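September, evening

Day 15 of teaching the arm to pick things out of the grey bin. I was told when I joined Tirnbridge that this would be the glamorous end of the business. I have spent the day holding a handset and thinking very hard about my left thumb.

The target for the month is 400 good demonstrations. We have 200, if you're Jasmina and count generously, and rather fewer if you're Zoltán, who watches every one back in the evening and throws out any where the gripper "looks nervous". I asked him how a gripper looks nervous. He played me one of mine from this morning and I'm afraid I saw his point.

Most of my trouble is soft things. Hard things stay where you left them. Cloth has opinions. I went in too high 3 times before lunch and closed very neatly on nothing at all, and each of those has to be marked as a miss, by me, in the Drokevine log, with a comment. By the third I had run out of comments and put "see above".

Jasmina says I steer as if I were parking someone else's car. She does the whole thing in one sweep, down and round and up, chatting about her sister's kitchen. Her runs are lovely. Mine have pauses in them, and Zoltán worries the arm will learn the pauses – a whole machine that stops halfway down to wonder if it left the oven on.

After tea I tried the orange cloth, which was lying partly over the flat blue thing, and went down slowly from above.
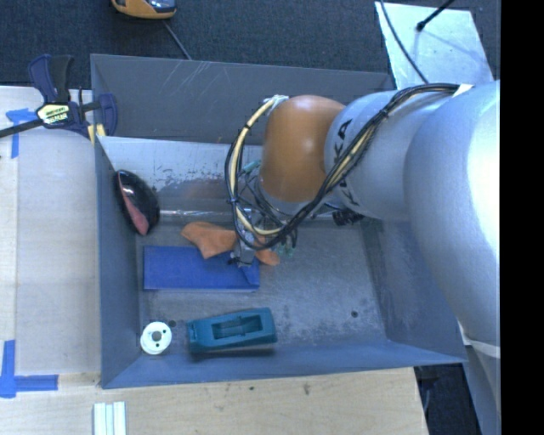 Later, at home

Shoulders like planks. Made soup and caught myself lowering the ladle straight down, wrist level, pausing before contact. Must ask Jasmina tomorrow if she'll let me sit behind her for an hour and just watch her hands.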